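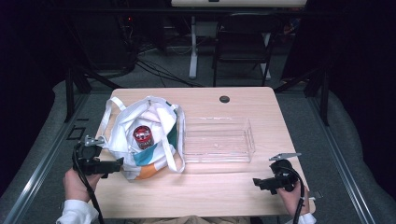 Who can apply for the packing and unpacking sessions?
Adults aged 18 or over who can sit at a table and handle light household items with both hands may apply. Experience is not required.

Lastberg invites applications from residents of Ikley for its study of everyday packing. Participants will move groceries and other small goods between shopping bags and open trays, working at their own pace while seated. Canned goods and jars form part of every session.

There are 42 places. Each participant attends one session of up to 133 minutes, including a break, and receives a payment on completion. Sessions are held in December in Room 17 of the Mägi building. 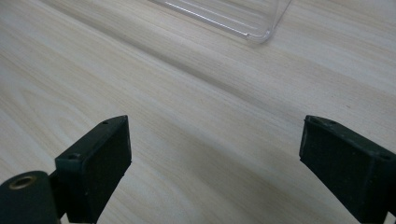
Applicants should state any allergy to cotton or plastics and whether they are left-handed or right-handed. Reading glasses may be worn. Participants may withdraw at any time.

Applications must reach Austra Kuusk, Participant Office, by 15/11/2022, quoting reference 838. Questions about access to the building should be sent to Florin Munteanu at the same office.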